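Two fingers, one trigger, and a lot of bottles

Posted July 7, 2018

I finally have a gripper I like! Regular readers will remember the June version, the one that pinched so hard at the tips that it shot a glue stick across the shared shop at Asham. Same idea this time (squeeze the handle, the jaws close), but I redrew the linkage from scratch and it feels like a different animal.

The big change is that the fingers now stay close to parallel for most of their travel. Opening is 71 mm, plenty for a drink bottle on its side. I went through 7 versions of the outer arm before it stopped twisting, and the shop printer, which we all call Ignacio, did not enjoy a single one of them. Pad material came from Pavero, the little rubber place behind the bus depot, and I bought way too much of it. The pads have fine ridges and they make a huge difference on shiny wrappers.

Then there's logging. Every squeeze gets written out with a time stamp, and I wrote a small program called Skikum that plots how far the jaws were open at each moment. I have 703 grabs saved so far and I could look at those curves all evening (I have, more than once).

Bottles are my favorite thing to test with. They roll, they dent, and the slick plastic shows up a weak pad right away. Green tea bottles are especially good, with that narrowed section in the middle that gives the pads something to settle into. Put one down on soft striped cloth and it's harder again, because the folds push back when you come in low.
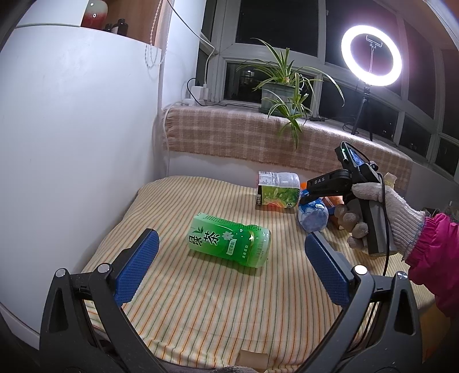
Next job is the return spring. The one I have is too stiff and my hand gets tired after 57 squeezes or so, gloves or no gloves. I've got a softer one on order, and I want to try moving the pivot a few millimeters back toward the handle too. If anyone has a good source for small torsion springs, please leave a comment! I'll put the drawings up once the new pivot is in.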